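How to take the musty smell out of an old cabinet

When we moved from Prollau to Molton, we bought a used cabinet from a family in Greenberg. It was a good price and the doors closed well. At home I put the bed sheets inside, and after one night they smelled like a cellar. I washed them, put them back, and had the same result. Then I understood that I have to treat the cabinet first and the sheets later.

I write down what I did, in the order I would do it now. My first order was wrong and cost me a good part of October.

What you need

A vacuum cleaner with the soft brush
Two buckets and several cotton cloths
White vinegar, the ordinary one for the kitchen
A little dish soap without strong perfume
Fine sandpaper
Baking soda and some flat dishes
Clear shellac, if the smell stays after everything else
A fan, and a window that can be open

Find out which smell it is

Musty smell is not always the same smell. Take out all shelves and drawers and put your nose close to each part separately. I know this looks a little silly. Smell the back panel, the bottom, and the underside of the shelves. The underside is often left raw by the maker, and raw wood drinks everything.

If it smells like wet soil, there is or was moisture. Look for gray or black spots, mostly at the bottom back corner where the cabinet stood near an outside wall. If it smells sweet and sharp, it is maybe old moth balls, and then vinegar will help only a little. If it smells of cigarettes, you can skip directly to the shellac and save yourself many evenings.

When you find soft wood, where a fingernail goes in without effort, please stop and repair this part before you continue. Cleaning does not help for rot. And if the spots cover a big part of the back panel, it is better to replace the panel. Mine was held only with small nails, and the hardware store cut a new one for me while I waited.

Dry cleaning first

Vacuum everything before any water comes near. Go slowly along the grooves and the corners, and also inside the small holes for the shelf pins. If there is visible mold, wear a mask, and carry the pieces outside before you touch them with the brush. Throw away old shelf paper. I tried to keep ours because it had a nice pattern, and half of the smell was in the glue.

Measure the shelves while they are out and write the measure on the underside with pencil. Ours are 579 mm wide, and the cabinet is 720 mm on the outside with both sides and the middle post, so one side of the cabinet has only a narrow place for shoes. You will want the number later when you buy new paper.
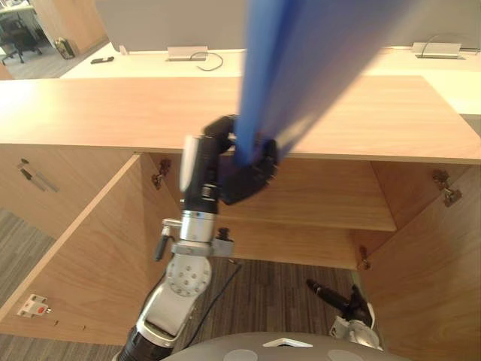
Tae-yang Maeng wrote to me that I should mark the shelves also with front and back, because in Maeng's cabinet they were cut a little crooked and fit only one way, and it took an entire evening of trying before they all went in again. I think this is good advice. A small arrow pointing to the door is enough.

Wash with vinegar

Mix one part vinegar with one part warm water in the first bucket and add a few drops of soap. The second bucket has only clean water. Dip the cloth, wring it out as strongly as you can, and wipe along the grain. The wood should get damp and never stand wet. If you see drops running down, your cloth has too much water.

Wipe again with a cloth from the clean bucket, and dry immediately with a third cloth. Do one side, finish it, then take the next side. I made the mistake to wash everything at once and then dry everything at once, and the bottom panel swelled on one edge. You can still feel it with the finger.

On veneer be more careful than on solid wood. The vinegar can dull a polished surface, so test it first on a place where it will not be seen, for example behind the hinge. Do not use bleach together with vinegar, also not one after the other. The gas is dangerous.

Let it dry longer than you want

This is the boring part, and it is the part where I was impatient. Leave the doors open and put the fan so that it blows past the opening, a little to the side. Stand the shelves upright against a wall with air on both faces. Do not put them in direct sun for a full day, they can bend. One or two hours of sun in the morning is good.

I waited four days before the next step. In a damp house wait more. You can test it in this way: close the doors in the evening, open them in the morning and smell at once, before you have coffee. If the first breath is sour like vinegar, no problem, this goes away. If the first breath is cellar, wash one more time — but only the parts that smell.

Baking soda, with modest hopes

Put baking soda in flat dishes, one at the bottom and one on each shelf, and close the doors. A flat dish works better than a deep cup, it gives more surface to the air. Change it after a week. Many pages on the internet say that this alone is enough. For me it was not enough, but after washing it took away what was left in the upper half.

Coffee grounds I do not recommend. They must be fully dry or they will get mold, and then you have a cabinet that smells of cellar and coffee. Dried lavender is nice at the end, when there is nothing to hide anymore.

Seal the raw places

If the smell comes back when the weather is humid, it sits deep in the wood and you have to close it in. Sand the raw surfaces lightly by hand, only until they feel smooth, and take off the dust with a dry cloth. Then brush on a thin coat of clear shellac. I used Tallus, which I had left over from a chair, but any clear shellac will do. Let it dry as the can says, and give a second coat.

Do the underside of the shelves, the back panel, the inside of the drawer fronts and the bottom. Do not paint the drawer runners, or the drawers will stick. Rub them with a piece of candle wax instead.

Keep the window open while you work and keep flames away, the solvent is alcohol. The smell of shellac itself is strong the first evening and much weaker on the next one.

Put it back in a better place

Leave a gap of a hand between the cabinet and an outside wall. If the floor is cold stone, put small feet or wooden blocks under the corners, so the air can pass. And do not fill the shelves up to the last corner. Sheets should go inside only when they are completely dry, also in the seams. Mine were often not, and I believe a part of the problem was made by me and did not come from Greenberg.
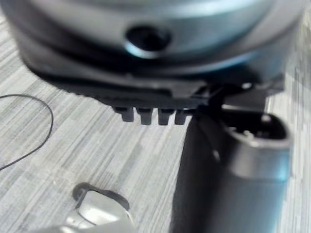 Molton, January 2020

I add a note after the first winter months. The cabinet has stood closed for over four weeks while we heated the house, and when I opened it yesterday the sheets smelled only of sheets. The lower left corner has still a very light smell if I kneel down and look for it. I will give this corner a third coat when it gets warm enough to have the window open again.

Two readers asked if they can use lacquer in place of shellac. I have not tried it. I was told in the paint store that a water-based lacquer lets more of the smell come through, and this is all I know about it.

One more reader has a cabinet with glued felt in the drawers. The felt must come out. Warm it gently with a hair dryer, lift it with a flat putty knife, and rub off the rest of the glue with a damp cloth and patience. If the glue is very old it breaks off like thin glass, so wear something over your eyes. New felt can be cut and laid in without any glue, and then you can take it out for washing.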